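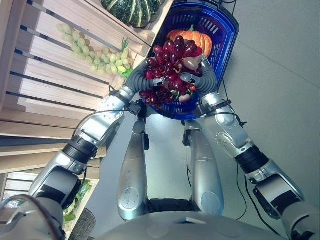 December 17, 2024 – shop, bench 2

Bimanual pick again. Red grapes, both hands, into the blue basket. Pumpkin stays in the basket as the obstacle, don't take it out, Tullio wants the planner to deal with something already in there.

Changed since last entry:
– grip pressure on the soft fingers down to 16 (was 34, way too much for fruit, fine for squash)
– wrist mounts re-tapped, both sides. M3 screws on the right one were stripped, used longer ones from the Zanetti box. Need to reorder.
– squeeze loop now runs off the left hand only, right hand follows. Simpler. May regret it.

Wrist cables are still the ugly part. Right one trails down past the elbow to the floor, and I want it clipped to the forearm before anybody runs a full reach with the waist turning. Nazareno has the stick-on clips from Vollier but they let go of the silver finish after a day. Try the fabric wrap? Or drill the elbow module, but then we lose the Mirgate warranty, such as it is.

Gain on the left shoulder felt mushy when the arms go out and down. Log shows current climbing the whole time it holds a load out front. Copied the trace to the shared drive, run 3,073. Tullio pls look at the second half, I think its gravity comp using the old hand mass. The soft hands are heavier than the ones we had in May and I don't remember anyone updating the file.

Basket approach: waypoint is too close to the front rim. Lower grapes hang down farther than the model thinks, it treats the bunch as a box. Raise the waypoint 5 cm and come in from higher up. Ugly but quick. Proper fix is to get the hang from the head camera after the lift, Clotano branch has half of that written already.

Green grapes on the upper tier of the crate shelf are next. They lie along the slats so the fingers will want to go in between the boards – go slow, limit the wrist force. Striped squash up top after that, one thing at a time.

To do
– hand mass in the config!!
– cable wrap, right arm first
– order M3x12
– ask Nazareno if the spare finger set is cured yet
– recieve the new e-stop, wire it by the door, the old one sticks
– fruit back in the fridge when done, it gets soft overnight and throws off the grip numbers

Left the controller on the charger, torque off.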